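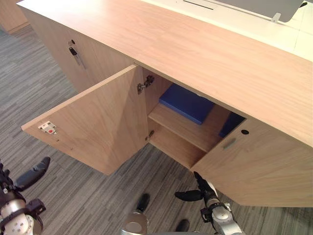 수납장 문 경첩, 직접 조정 vs 기사 호출

검색어를 입력하세요 검색 상세검색
분류: 사무가구 > 수납장 > 수리·관리

참나무숲5
사무실에서 쓰는 밝은 나무색 긴 수납장입니다. Gendora 제품이고 10월에 들였습니다. 오른쪽 문을 닫으면 아래쪽이 2mm 정도 처집니다. 구입처에 문의했더니 출장비를 따로 받는다고 합니다. 경첩 나사만 돌려서 잡아 보신 분 계신가요?

hirkis_desk
경첩에 나사가 두 개 보일 겁니다. 앞쪽이 좌우, 뒤쪽이 깊이 조정입니다. 높이는 몸통에 붙은 받침판 나사를 살짝 풀고 문을 들어 올린 다음 다시 조이면 됩니다. 드라이버 하나로 끝납니다.

목요일퇴근
저는 반대입니다. 파티클보드에 박힌 나사는 몇 번 풀었다 조이면 구멍이 헐거워집니다. 보증 기간이면 그냥 기사 부르세요. 저는 Fosorbridge 수납장을 혼자 만지다가 결국 문짝을 통째로 바꿨습니다.

hirkis_desk
전동 드라이버로 하신 거 아닌가요? 손으로 조이면 그렇게 쉽게 안 망가집니다.

목요일퇴근
손으로 했습니다. 제품마다 다르겠죠.

byun104
문부터 의심하지 말고 바닥 수평을 먼저 보세요. 카펫 위에 놓은 긴 장은 한쪽이 가라앉는 일이 많습니다. 안에 서류를 꽉 채우면 더합니다. 저희 것도 경첩은 멀쩡했고 다리 밑에 받침을 끼우니까 맞았습니다. 참고로 문을 양쪽 다 열면 이렇습니다.
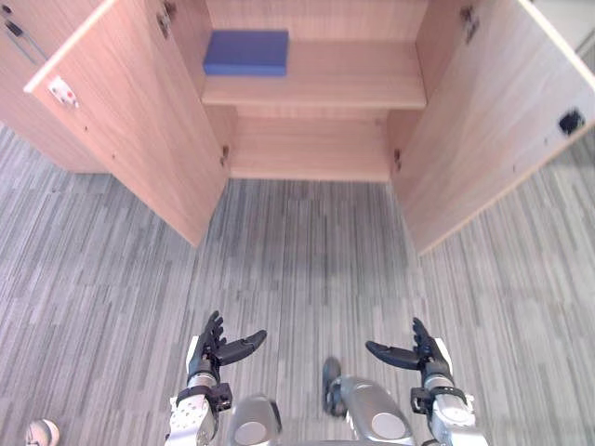
회색 줄무늬 카펫 위 수납장, 양쪽 문 연 상태

참나무숲5
수평계를 올려 보니 오른쪽이 낮네요. 경첩은 일단 그대로 두겠습니다. 받침은 뭘 쓰셨나요?

byun104
철물점에서 파는 플라스틱 쐐기요. 고무는 눌려서 다시 내려갑니다.

hirkis_desk
고무도 단단한 건 괜찮습니다. 저는 5년째 그대로 쓰고 있어요. 끼우기 전에 안에 든 건 다 빼세요. 무거운 채로 들면 뒤판이 틀어집니다.

참나무숲5
쐐기로 주문했습니다. 목요일에 받으면 끼워 보고 댓글 달겠습니다.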